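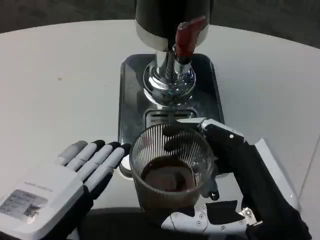 Re: Shore entry at Gresby in July, and which wetsuit

On the list last night, a member wrote:

> We have a week near Gresby in July and want to get four or five dives
> in. Both of us are certified but we've only dived from boats, and in
> warm water. Is the shore entry there manageable for people who haven't
> done one before? We own 3 mm suits. Is it worth bringing them or
> should we rent? Also wondering if the wreck off Illton is a realistic
> target for us or if we should leave it for another year.
>
> Thanks in advance for any pointers.

I dive Gresby most months of the year, so I'll take your questions in order.

Shore entry. There are two of them and people mix them up. The north entry is off the old slipway. It has a concrete ramp that goes down to waist depth and then sand. The ramp is slick with weed on the lower part, so keep your fins in your hand, hold on to your buddy, and shuffle. Don't try to walk it in fins. Once you are off the end of the ramp you can float, put the fins on and swim out on your back. If you can manage stairs with a tank on, you can manage this.

The south entry is over rocks, and I would skip it until you've done a few from the slipway. It looks shorter on the map and it does put you closer to the kelp, but the rocks move under you and any swell makes it unpleasant. Getting out is harder than getting in. I've seen experienced divers come out of there on their hands and knees.

Go in about an hour before high water if you can. At low water the end of the ramp is dry and you have to cross a stretch of soft mud, and you will be tired before you start. Parking is at the top of the hill. It fills by 9 a.m. in July. You can drive down to the slipway to drop gear, but you have to move the car back up afterward, and there is a ticket if you don't.

The dive itself. From the end of the ramp, head straight out until you reach the chain. Follow it to the right. It runs 80 yards to a big mooring block with a lot of life on it, mostly anemones and small crabs, and there's usually a lobster at the back of the block on the shaded side. Past the block the bottom slopes down slowly to the eelgrass. You won't go deeper than 30 feet on this route unless you try. Please stay above the eelgrass and don't kneel in it. Turn when you've used a third of your gas, follow the chain back, and you'll come up within sight of the ramp.

Carry a surface marker. It is required inside the harbor line and it's a good idea anyway, as the small sailboats come through there in the afternoon and they do not look.

Wetsuits. Leave the 3 mm suits at home. In July the water at the block is in the upper 50s, and I've had colder days after an east wind. You want a 7 mm with a hood and gloves. You'll also need more lead than you're used to, probably quite a bit more, so do a proper weight check at the end of the ramp on your first day and don't guess from your tropical numbers. Do the check again with a near-empty tank when you finish.

The shop in Gresby rents full suits by the day or the week. The weekly rate is better if you are doing more than three dives. Call ahead with your sizes, because the medium and large suits are all gone by mid-morning in the summer. I use a Mikico hood that I bought there and it has lasted well. Their rental hoods are a different make and run small, so try one on before you leave the shop.

The Illton wreck. I'd leave it for another year, or at least until the end of your week. The deck is at 80 feet and the sand is at 119 at high water, so you are looking at an advanced card for any of the boats to take you. You didn't say what level you hold. If you both have the advanced card and your four or five Gresby dives go well, the skipper of the Vītola may take you on a slack-water trip, with a guide in the water. He'll want to see your logbooks and he will ask when you last dived in cold water.

The thing that catches people at Illton is the current. Slack lasts maybe 20 minutes on a good day and less on springs. You go down the shot line, you stay on the deck, and you come back up the same line. If you lose the line you send up your marker and drift, and the boat comes for you. That is routine for the boat but it's stressful if it's your first time in thick gloves and low visibility. Visibility on the wreck last summer was between 10 and 25 feet when I was on it.

Money, so you can plan. The Vītola was charging 200 a head for the two-tank trip last season, tanks included and guide extra. I haven't seen new prices. There is a deposit and you don't get it back if you cancel, only if the skipper does.

Air fills at Gresby are until 5 p.m. The compressor at Illton was out of service for a good part of last year and I wouldn't count on it. If anyone on the list has been over there this spring and knows whether it's running again, please post.

One more point on the shore dives. The nearest phone signal is up at the parking area. There's none on the slipway. Leave a note with whoever you're staying with saying what time you expect to be out.

If you tell us which week you're coming I can look up the tides and suggest times. I'm away for the first part of the month but I read the list most evenings.

Recent messages on this list:

- Regulator service, how often are you doing it?
- Gresby slipway: weed cleared from lower ramp
- For sale: 200 bar steel tank, in test
- Night dive at the mooring block, two places left
- Dry glove rings, which ones fit
- Illton compressor, any news?
- Lost: yellow fin strap, north entry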